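Fui num domingo ver um robô lidar com barbante. Escrevo a frase e reconheço que ela pede alguma coisa em troca, uma justificativa, um atestado. Não tenho nenhum dos dois. Uma amiga tinha um convite sobrando para o dia de portas abertas da Stotano, em Jindby, e eu tinha uma tarde que, do contrário, gastaria arrumando a gaveta da cozinha onde moram os elásticos, as velas de aniversário e, justamente, o barbante.

A Stotano ocupa um galpão baixo, sem placa, depois de uma oficina de motos. Na entrada dão um crachá adesivo e café em copinho. Éramos 12 visitantes, dos quais pelo menos metade parecia entender do assunto, a julgar pelo modo como cruzavam os braços. Fiquei perto das crianças, que fazem as perguntas que eu quero fazer.

Quem nos recebeu foi Antigoni Economou, engenheira, voz rouca, paciência de professora de natação. Explicou que o sistema se chama Lu. "Lu de quê?", perguntou um menino. "Só Lu", ela respondeu, e passou ao próximo ponto, que era o barbante. O barbante, disse, é mais difícil que o xadrez. Achei que fosse uma frase de efeito, dessas que se dizem a jornalista. Depois olhei para o monitor onde se via o que a câmera do punho via e comecei a lhe dar razão.
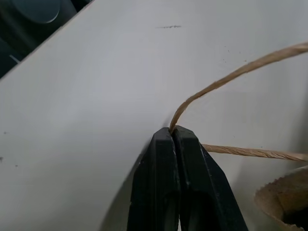 O barbante entre os dedos da garra, visto pela câmera do punho.

Um xadrezista derrotado ao menos sabe onde estão as peças. O barbante não tem lugar, tem opiniões. Puxa-se de um lado e ele responde do outro, com uma curva que não foi pedida. Nós resolvemos isso com a ponta dos dedos, pensando no jantar. A máquina tem dois dedos pretos e retos, nenhum jantar em vista, e precisa decidir a cada instante onde foi parar um fio castanho que um gato trataria com muito mais desenvoltura.

Confesso que esperava outra coisa. A indústria nos acostumou mal: nos vídeos de divulgação há sempre música, corte rápido, um robô que dobra uma camisa enquanto alguém loiro sorri ao fundo. Na Stotano não havia trilha sonora, e o ritmo era o de uma repartição em véspera de feriado. A certa altura a garra ficou tanto tempo a ponderar que o senhor ao meu lado foi buscar outro café, voltou, e pôde retomar o espetáculo do ponto exato em que o deixara.

Drekance, Opinião, p. 4 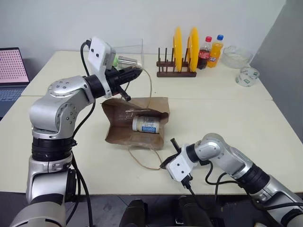
A mesa dos trabalhos merece respeito. Tem escorredor com pratos amarelos, refrigerante de cola e de laranja, tigela de vidro: é a despensa de uma república de estudantes no primeiro dia do semestre, antes da decadência. No meio dela, um saco de papel pardo deitado, com um frasco branco dentro, e dois braços prateados debruçados sobre o assunto, como cirurgiões chamados para uma unha encravada. Tanto parafuso, tanto cabo, e o paciente é um saco de mercado.

É fácil rir, e eu ri, com a mão na boca, como se ri em concerto. Mas fui ficando incomodado com o meu riso. Quantas vezes já amarrei um embrulho sem fazer a menor ideia de como o fazia? Se Antigoni me pedisse instruções por escrito, eu entregaria uma folha com "segure aqui, passe por ali, puxe" e um desenho vergonhoso. O que se vê em Jindby é gente muito instruída descobrindo que as nossas mãos sabem coisas que nunca nos contaram. Ela falou em até 2.000 repetições para um único gesto. Fiz as contas da minha avó, que embrulhava pão numa padaria, e concluí que ela devia passar disso antes do Natal, sem que jamais lhe abrissem as portas num domingo para aplaudir.

E aí está a minha implicância, que não é com a máquina. Gastamos um assombro considerável com o robô que talvez aprenda a mexer num saco, e nenhum com quem faz isso oito horas por dia, em pé, atrás de um balcão. Perguntei a Antigoni se algum empacotador já tinha sido convidado para opinar. Ela pensou um pouco, com honestidade visível, e disse que era uma boa ideia. Anotou no celular. Desconfio das boas ideias anotadas no celular, tenho o meu cheio delas, mas reconheço que a resposta padrão teria sido um folheto.

Quanto ao futuro do trabalho, tema que me foi encomendado e que venho evitando com algum talento, declaro que saí de lá mais calmo do que entrei. Não porque ache que a coisa não vá funcionar. Vai, provavelmente, e com menos cafés de intervalo. Saí calmo porque vi adultos tratando um pedaço de barbante com a seriedade que ele merece.

As portas fecharam às 5 da tarde. No caminho de volta comprei pão, e a moça do caixa deu o nó na sacola sem olhar, conversando com a colega sobre uma novela. Fiquei parado, reparando. Ela me perguntou se faltava alguma coisa.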